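Folding for a living: an afternoon at the Tostham clothes exchange

November 7, 2024

Mohammed-Awal Yakubu is already talking when I come through the door. Something about hangers. He has a coat over one arm and is looking for somewhere to put it, and there isn't anywhere, so he carries it about for the first ten minutes of our chat and then hands it to a woman who wants to try it on. She buys it. "There you go," he says. "Saved me a hook."

He has run the exchange on Randdale since August two years ago. Before that he was in menswear, at Skuvorow, the old department shop by the bus station, until it closed. Trousers mostly. Trousers and knitwear, but he says he was only ever any good at the trousers.

"Knitwear you need a light hand. I've got a heavy hand. Jeans don't mind."

Jeans are what I've come to ask about. They are most of what people bring in, more than shirts, more than kids' stuff even. The shop had 2,007 items through it last year (he keeps a ledger, blue biro, very neat) and 236 of those were in one single week after the school holidays finished. Where did they all go? He points at the shelves. Up to the ceiling nearly. Everything folded, nothing rolled.

Why not rolled?

"Rolling's for suitcases. You roll a pair of jeans and put it on a shelf, it comes undone. Somebody pulls out the one next to it and off it goes, on the floor. Then they step on it. Then they put it back, because people are polite, and I've got a footprint."

He learned to fold on his first morning at Skuvorow. The floor manager gave him a stack from the sale table and went for his tea. Came back, shook out every pair, went for another tea. "Three times he did that. I thought he hated me. Maybe he did, we never got to the bottom of it."

So how's it done? He is happy to say but he says it fast, and I have had to go back over my notes.

Button done up first, zip up. Always. A loose zip pulls the front to one side and you get a lump. Then hold them by the waistband and give one shake, a proper one, down towards the floor. Lay them flat. One leg over the other, back pockets facing out, and here he stops and runs a thumb along the seat. "This bit sticks out. The rise. On every pair of jeans ever made there's this little point that sticks out, and you tuck it in, so you've got a straight edge. If you don't tuck it your stack leans. I can tell from the door who's tucked and who hasn't."

Then up from the hem. Once to just under the pockets, and again, until it's a block. For the deep shelves he folds in half, for the narrow ones by the till he goes in thirds. Heavy denim gets thirds whatever shelf it is going on, becuase it springs open otherwise. Stretchy ones he puts up with. "They slide. I put them on top. They're never holding anything up, the stretchy ones."

And then he presses it. Flat of the hand in the middle, leans on it, counts to 7 in his head. Why 7? Shrug. "Five's not enough."

The pressing is the part people leave out at home, he says. They fold, they stack, they wonder why the drawer won't shut. There is air in it. You push in the middle and the cloth ruckles up round your hand and looks worse for a second, and people see that and stop. Don't stop, is his advice. Take your hand away, pull the corners square, done.

We get interrupted here. A man with a carrier bag, two pairs of cords and a belt. Yakubu checks the knees, checks the pockets (he has found bus tickets, a tooth, a fair bit of foreign money) and writes out a slip. Points are how it works, no cash unless you want it that way. A pair of jeans in decent shape gets you 8 points and you can spend them on whatever you like. Someone spent all theirs on ties last month. "All of them. Didn't ask."

What about creases? I mean the pale ones, the lines you get when jeans have sat in a drawer for ages. Mine have one straight across the thigh.

He has views. Fading along a fold isn't a fault, he says, it's just where the dye's had it harder. Dark indigo does it most. If you always fold in the same place it will get sharper every year until it looks like you've ruled it on. So he changes the fold. Halves one time, thirds the next time. "If it's been out on a shelf a month and nobody's had it, I take it down and do it the other way. Customers think it's new stock. It isn't, it's the same jeans."

Does he iron?

"No."

Not ever?

"Shirts. I'm not a savage."

The table matters too, more than you'd think. He folded on the counter to begin with and it was hopeless, varnished brown wood, you couldn't see a thing on it. Navy thread, a bit of fluff, a stain on a hem – all lost. He got a white one from Yazıcı, the catering suppliers, when they were clearing out their old showroom. Wiped down at the end of every day. He says white shows you everything and he'd never go back. It also shows the dye. A new dark pair will leave a blue smudge if you lean on them, and then he knows to put a note in the pocket telling whoever gets them to wash them on there own.

I ask about height and he laughs, but then it turns into the longest answer of the day. Too low and your back goes by lunchtime. Too high and you can't lean. He had the legs raised on blocks, then took one set of blocks out again. Wrist height, standing up straight, arms down. That's what he tells anyone who asks. His daughter's table at home is too low and he won't fold at it, he stands at the worktop next to the toaster.

And at home, is he tidy? A pause.

"My wife would say there's a chair."

Everybody has a chair, I tell him.

"Mine's got two pairs of jeans on it right now. Not folded. I do it all day, I get in, I drop them." He looks quite pleased about it.

The shop's gone quiet by this time, it's getting dark, and he starts on the day's bag while we talk. Shake, lay, tuck, up, up, lean. He doesn't look down. A pair takes him hardly any time at all, less than it takes me to write down that he's done it. I have a go. Mine leans. He takes it off the pile without saying anything, opens it out, tucks the point in and puts it back.

What would he like people to know, if they are thinking of bringing things in? Wash them. Empty the pockets. Don't cut off the labels, he needs the size. Don't worry about a missing button, he has a jar. Do worry about the zip, he can't do zips, he sends them out and it costs more than the jeans are worth. Small holes fine. Paint, depends on the paint.

And fold them?

"If you like. I'll only do them again."

The exchange is open every day but Sunday, on Randdale, Tostham, next to the key cutter. Bring a bag, they've run out. 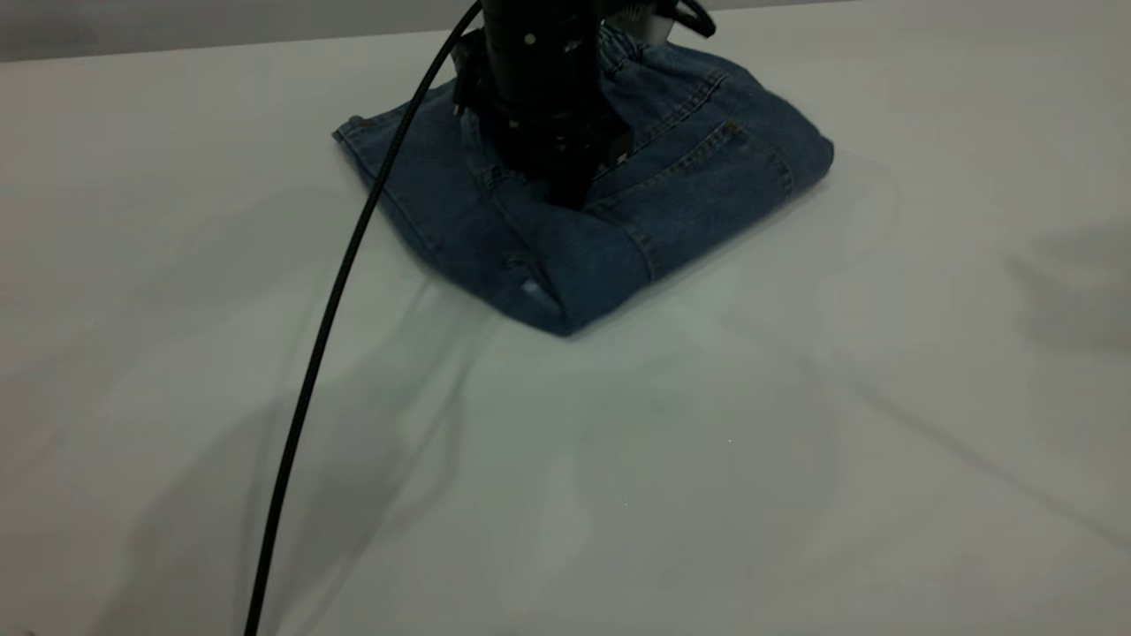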